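Greter Lamont Gray Marble Countertop: Review After 15 Months
By Marisa Lombardi

We replaced our kitchen counter with a slab of Lamont, the gray marble sold by Greter. The old counter was laminate and had swollen next to the sink. We looked at quartz, granite and butcher block and kept going back to the marble, mostly for the color. I have now cooked on it long enough to say what I like and what I would do differently.

Price and ordering

Our limit for the counter was $2,000. The slab came to $1,514, with the cutting and the sink opening included. Fitting was billed separately and took us a little past the limit. Greter lets you choose your own slab at the yard and puts your name on it with chalk, and I would not order this stone any other way. The slabs differ a lot. Some are close to plain gray and others have so much rust color in them that they look brown from across the room. Ours is in the middle.

The wait was 11 weeks. We were told to expect less. The office did call when the date moved, but only on the day itself.

Appearance

The base color is a cool blue-gray. Fine whitish veins run all over it, and there are wider bands of rust-orange and pink. In the showroom sample the orange hardly showed. On a full counter it is the first thing people notice, so go and see a whole slab if you want a quiet gray.

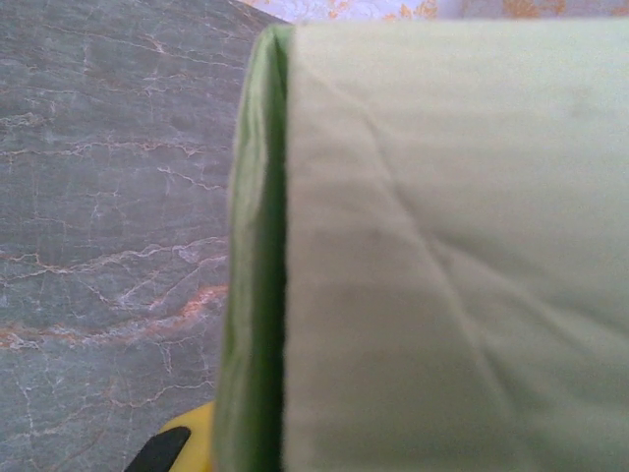 Lamont marble with its rust-orange vein, next to folded mint-green cloth.

Colors are easier to match than I expected. Pale green looks good against it, and so does white. Dark red dishes did not work for us and have gone to my sister. Crumbs and coffee grounds are hard to see among the veins, which can be good or bad depending on how often you wipe. I go over it with my hand before rolling out dough.

Fitting

Renzo Parisi fitted the counter on a Saturday and was finished by mid-afternoon. The base cabinets had to be leveled first, and he had warned us they would be. There is one joint, by the stove, and the filler is a decent match in color.

We did not put in a backsplash on the long wall. I wanted to keep the paper, and Renzo ran a thin bead of clear sealant along the back.

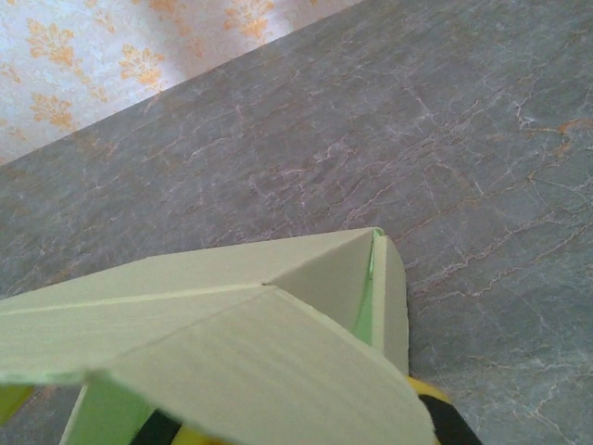

Choosing wallpaper to go with a veined stone took us longer than choosing the stone. Most of the samples we brought home were gray, and they made the kitchen look cold. We settled on a damask-style floral in orange and golden yellow on a nearly white background, and it picks up the orange in the marble without matching it exactly. Against the wall, the straight edge of the counter looks neat enough without tile. I would still tile behind a stove or sink.

Daily use

The counter is sealed with Otton stone sealer, two coats when it was fitted and one more since then. Water beads on it. Olive oil left overnight did not leave a mark. Lemon juice did: we have a dull ring near the sink from half a lemon, and sealing does nothing to prevent that. If dull spots will bother you, buy something else.

Heat has not been a problem, though we use trivets. Knives go on a board. A dropped cast-iron lid took a small chip out of the front edge, and Renzo filled it for the price of the resin.

For cleaning I use warm water and a drop of dish soap, then a dry cloth. The spray that Greter sells does the same job and costs more.

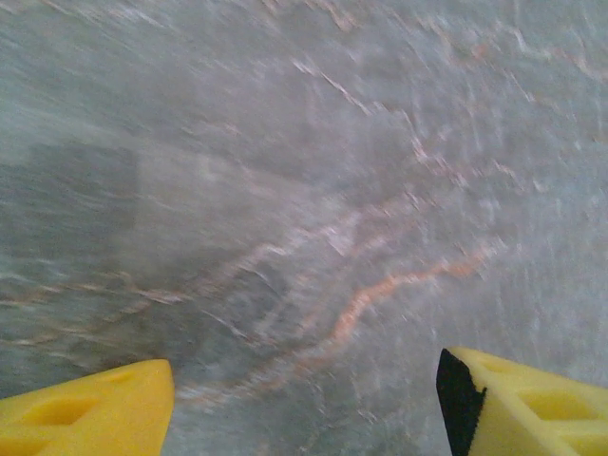

Good points

Every slab is different and you can pick your own.
The orange veins warm up what could be a cold stone.
Oil and coffee have not stained it so far.
Excellent for pastry.

Bad points

Lemon and vinegar mark it.
The small sample does not show how much orange you may get.
Long wait, with late notice of delays.

Rating: 4 out of 5

I took off one point for the delivery. We are ordering a short piece of the same stone for the pantry shelf, and this time I will ask for a rounded front edge.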